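Cesden Countertop Dehydrator: review after one season

I bought the Cesden in April, when the old Plirosik finally stopped blowing warm air. It has 8 trays, a dial for temperature and a timer that goes up to 30 hours. I paid 254 dollars for it, more than I wanted to, but the smaller Erraji was out of stock everywhere.

Setup took a few minutes. The trays slide in from the front, so you can check the middle ones without unstacking anything. Sage and mint came out evenly. Apple slices did not — the back of each tray ran ahead of the front, and I had to turn them halfway through.

The fan is loud. With the kitchen door shut I could still hear it in the hall. The door has no latch and relies on 2 small magnets, and one of mine came unglued in the first month. Customer service mailed a new one without any fuss.

Dried leaves take up more room than people expect, so have your storage ready.

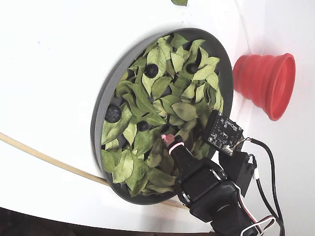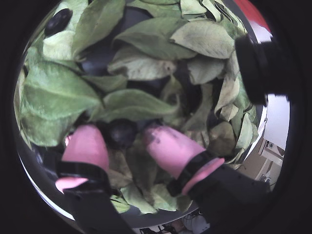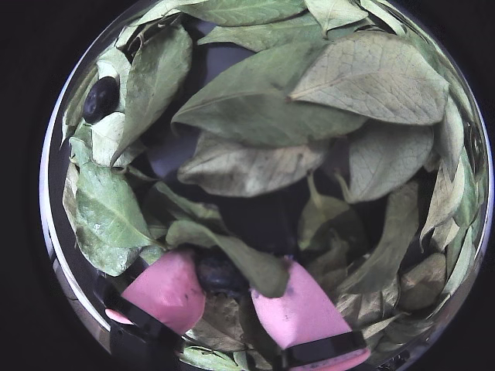
Cleaning is easy enough. The trays go in the dishwasher, top rack only, and the drip sheet wipes off. I would not run it overnight near a bedroom.

If you only dry herbs, the Jernness is cheaper and quieter. For fruit I would still pick the Cesden, fan and all.

Marisol Dunleavy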